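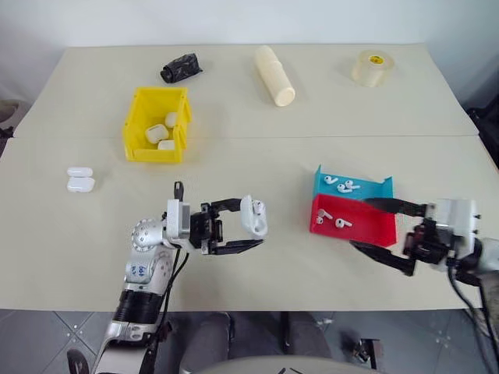 # Sorting out the packing table: one bin or several?

**grullara_spares** — 6/26/23

I sell refurbished earbud charging cases from the back room and I'm trying to settle on a layout for the table. At the moment it's two cream tables pushed together, tape at the back, a yellow slotted bin on the left and the cases going into that. Three in the bin and two still on the table when I took this.

My question is whether to keep one bin for everything or split by model. I've got 111 cases to get through before July and I keep losing track of which ones I've checked.

---

**Fedoruk**

Split them. White cases all look the same once they're in a heap. I use one bin per model and a strip of masking tape on the front with the model written on it.

---

**tapeandstring**

I'd disagree with that. More bins means less table. Keep the one bin and make a rule that only checked cases go in it. Anything on the bare table hasn't been done.

Also, the tape is a long way back. You'll be reaching over the bin every time you seal a box. Put it on the front table, on whichever side you cut with.

---

**grullara_spares**

The tape lives at the back because I do all the sealing at the end of the day. Fair point about the rule though. I've been putting them in as I pick them up, checked or not, and that's probably where it goes wrong.

---

**Stollska**

What are you lining the bin with? Glossy cases mark each other if they're tipped in on top of one another. I had 4 returned in one month for scratches on the lid, and they were fine when they left the drawer. A folded tea towel in the bottom sorted it.

---

**Fedoruk**

A towel does nothing for cases knocking together sideways. You want dividers. Soretti do a card insert that you can trim to fit, 19 slots, and it goes flat when you don't need it.

---

**Stollska**

Dividers are slow. I can't be doing with slots for something that sits there an hour.

---

**tapeandstring**

Is that seam between the tables level? Mine wasn't and small things caught on it when I slid them across. I put felt pads under two of the legs.

---

**grullara_spares**

Level enough, I don't slide anything over it. I'll try the one bin with a towel and the checked-only rule for this batch. If it's still a muddle I'll get a second bin — not one per model, there isn't the room.

---

**Fedoruk**

Label it anyway.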